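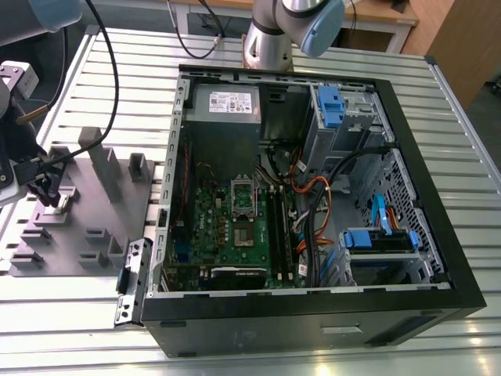
Poul Steinarsdóttir thinks we asked the wrong question. People don't keep old computers because they are lazy, she told us, they keep them because the photos are still on there and they don't know how to get them off. We put this first because it changed the report a fair bit.

Drawer and Attic: why old electronics stay in the house
Group project report, Jornton, December 28, 2019

Aim
Find out what people in Jornton do with computers and phones they've stopped using. Where do they end up, how long for, and would a collection point at the Hafstein shopping centre help. Started in May, mostly done in autumn. Repairs not covered — a different group has that.

What we did
Paper leaflet with six questions through doors, 500 printed. Also a box at the library desk for returned ones. 40 came back filled in. Low, and mostly from the streets near the library, so the results lean that way. Two longer interviews after that. We wanted more but ran out of term. 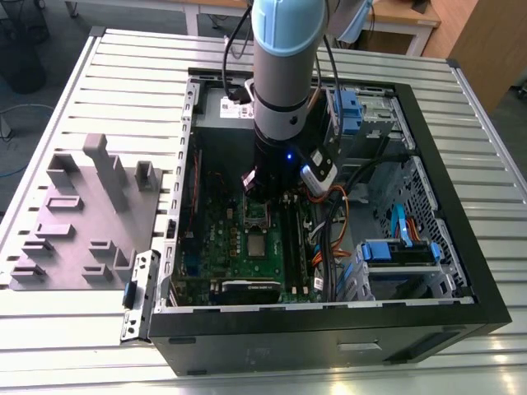
Fig. 2. Desktop tower with the side panel off.

What people said
Phones get kept in kitchen drawers, laptops in wardrobes, desktops in the attic or under the stairs. Most common reason was "might need it". Second was personal data, and this came up more with older people. A few said they had tried to sell theirs and got offered so little they didnt bother.

Almost everyone knew the tip takes electricals. Far fewer had been. No car, wrong opening hours, or they thought you had to pay (you don't, we checked).

One answer just said "my husband's department, ask him". Left out of the totals. 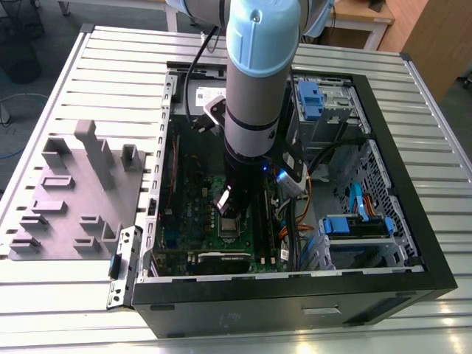
Fig. 3. Inside the case, green motherboard and black graphics card.

The Forer collection
Forer is the only shop in town with a take-back bin. The manager let us see the sheet for the year: 787 kg collected, nearly all of it small stuff like kettles and chargers. Computers hardly appear. The manager's view was that people won't carry a desktop across the car park and won't leave a laptop in an open bin. Fits with the leaflets. We'd like to have compared with the Finik store in the next town but they never rang back.

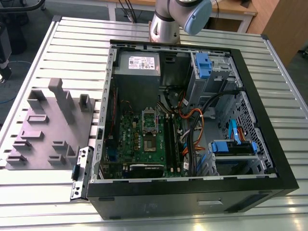 Suggestions
Collection at Hafstein should be staffed, at least on the first weekend of the month. A locked bin for laptops and phones.
Help with copying photos off before anything is handed over. Poul's point, and we think it matters more then the bin.
Put "free" on the sign in big letters.

Problems with our work
Question four was badly worded — "device" meant different things to diffrent people, one person listed a toaster. We should have tried it on a few neighbours before printing.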